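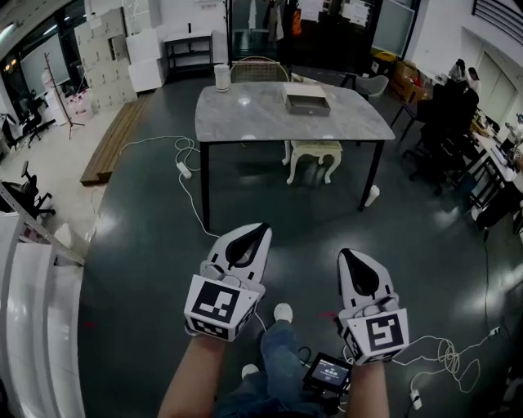 Prestitz table, marble-pattern top with black metal legs, in the Hodum showroom.

Prestitz Table

Rectangular table with a gray-white marble-pattern top and black metal legs. Suitable for a workroom, a break room, a hallway or a small dining area.

The Prestitz is the plainest table we sell. It has no drawers, no shelf and no folding parts. The top is one flat piece and the legs bolt on from underneath. Most people put it together in 21 minutes or less with the key that comes in the box. You don't need a drill.

The pattern on the top is printed under a clear coat, so there is no grain to seal and no oiling to do. Wipe it with a damp cloth and a drop of dish soap. Don't use scouring pads or bleach. Hot pans need a mat under them. Crumbs and pencil marks don't show much against the gray, but dark coffee does, so wipe it up the same day.

The black metal legs go with most chairs. In our showroom the table has a chair with a round woven backrest behind it and a small white stool with curved carved legs underneath. The chair and stool are sold separately. Ask for the current price when you order, as these come in small batches.

Details

Top: marble pattern, gray-white
Legs: metal, black
Top height: 29 inches
Maximum load, spread evenly: 90 lb
Packed in: 2 boxes (top and legs ship separately)
Assembly: required
Warranty: 2 years on legs and fittings

What is in the boxes

Top, legs, bolts, washers, hex key, felt pads and an instruction sheet. Please check the bolts against the sheet before you start. If something is missing, call or write with your order number and we will mail it out.

Floors

Felt pads are fitted at the factory for wood and tile. On a glossy floor you may want the rubber feet instead, which keep the table from sliding when someone leans on it. Order them as Flameo feet, black. They push on over the ends of the legs after you peel off the felt.

Other items for the same room

Mohmand coat rack, wood. Stands on its own and can go in front of a window.
Long wooden bench, low. Use it along a wall for changing shoes.
Locker cabinet, beige, with many small doors. Ships assembled, curbside delivery only.
Shelf, black metal. A good match for the table legs.

Delivery and returns

Tables leave the warehouse within two working days. We deliver to the door. Carrying upstairs costs extra and has to be booked when you order. You can return an unassembled table in its original boxes within 21 days. Tables that have been assembled can be returned only if there is a fault.

For schools, offices and other large orders, write to Ottmar Kasten at the sales desk. Orders over $3000 ship free, and a deposit is needed before we set the table tops aside. Tell him how many tables you need and whether there is a loading dock at the address.

Price list valid from Aug 31, 2024.
Sold by Hodum. Colors may look slightly different on your screen.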